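From: Edeltraud Frei
To: cell-maintenance list
Date: 2023-10-14
Subject: Re: [cell-maint] Bollgate cell, CPU grip drifting after pad change

On the Bollgate line, the Reltell group wrote:
> We changed the finger pads on the CPU gripper and the part now sits
> slightly turned when it reaches the fixture. Opening and closing
> limits are the old ones. Re-teaching the fixture pose helped for one
> shift and then it was out again. Is there a set order for this, or
> does everyone do it by eye?

There is an order, and re-teaching the fixture comes last in it. If you start there you move a good pose to suit a bad grip, and the next pad change puts you wrong in the other direction. I would restore the old pose from the backup before you do anything else.

What we do on our cell, which has the same two-finger gripper and the Wemik controller:

1. Power off the drive, fingers open. Take both pads off, even if only one is worn. Clean the seats with a dry cloth. Old adhesive in the corner of the seat is enough to tilt a pad.

2. Fit the new pads as a pair from the same bag. Press each one for a full minute and leave them overnight if the shift plan allows it.

3. Check the screws in the finger blocks and the arms. Ours loosen on the block side first. Do them up a little at a time, left and right in turn, with the fingers closed on the steel gauge block.

4. Home the gripper, then reset the closed position on the gauge block. The old value is no use with new pads. Ours moved by 135 counts at the last change and by 228 at the one before, so do not copy a figure from someone else's cell, or from your own log.

5. Set the force limit back to the low value (300 on our scale) and raise it only if the part slips on a slow lift. Too much force hides a tilted pad, as the package gets pushed square for a moment and then creeps.

6. Now grip a scrap processor and hold it in front of the fixture plate at the check pose, using the wrist camera. The edges of the package should run parallel to the ribs of the extrusion. If they do not, go back to step 2.

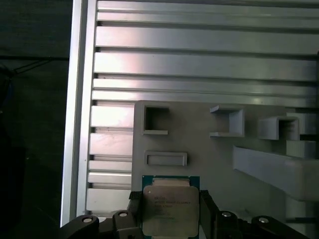

Frei's step 6 needs one more line, Egger wrote back within the hour: do the check twice, with the gripper opened and the part set down in between, or a lucky first grip will pass. Also, which reference do you use for the angle? The printed plate on our cell has crept a little on its fixings and I no longer trust it.

Agreed on the second grip, I have added it to our sheet. For the angle we use the aluminium only. The ribs are long and straight, and they were set against the base when the cell was built. The printed parts are fine for locating the processor but I would not measure from them. Ours is on its second plate since January; the first had bowed near the upper edge and all the pockets had gone with it. Put a straight edge across the plate every time you change pads. It takes a minute and saves an afternoon.

If the plate has crept, loosen all its fixings, push it back to the stops and tighten from the middle outwards. Then, and only then, re-teach the fixture pose. Approach from the same side each time — the wrist joint has some play, and a pose taught from the left will not match one reached from the right.

Interval: we change pads at 3000 cycles whether they look worn or not. Before that we ran them until parts slipped, and the grip angle wandered for days before anyone logged a fault.

To the Reltell group: please post the closed position before and after the pad change, and say whether the controller was homed in between. If it was not, that alone would explain a pose that holds for one shift and is lost at the next start.

Edeltraud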